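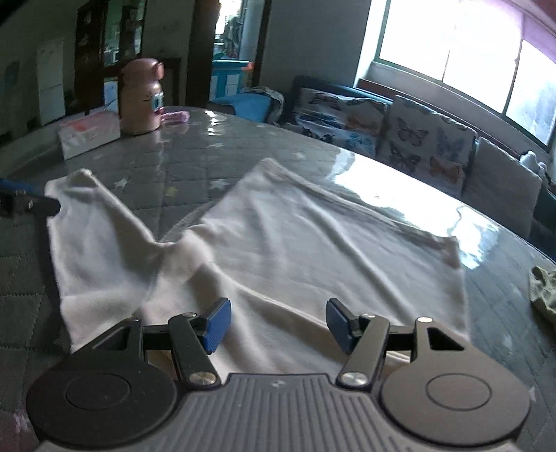
Sep 5, 2024 - linen shrinkage, second wash

Tranwood cotton, white, hemmed. Cut 2 squares from the same bolt, marked 2000 mm along the warp with thread, not pen (pen ran last time). Wodix powder, half scoop, warm cycle. No softener.

Square A: lost 69 mm on the warp. Way more than the Dellholm stuff we did in February. Weft hardly moved, didnt write it down, redo.
Square B: forgot to pull it out, sat in the drum over lunch. Creases set hard down one side. Measured anyway, numbers no good, crossed out.

Line dry vs tumble still open. Dryer is booked till the afternoon so A went on the line.

Hems: stitching puckers at the corners on both. Thread is shrinking less than the cloth I think. Try the cotton thread from the bottom drawer, prewash a hank first. Longer stitch too.

Laying out: let it rest flat before measuring, smooth from the middle, dont pull. Pulling gives you a few mm back and then it creeps. Steel tape only, the cloth tape has streched.

To do
- email Sotiropoulos re price on prewashed bolt, they never answered the first one
- new square to replace B
- weft on A!!
- descale the iron, brown spots again
- whoever has the good shears, put them back on the hook

Ran out of powder at the end. Order the same one or teh numbers wont compare.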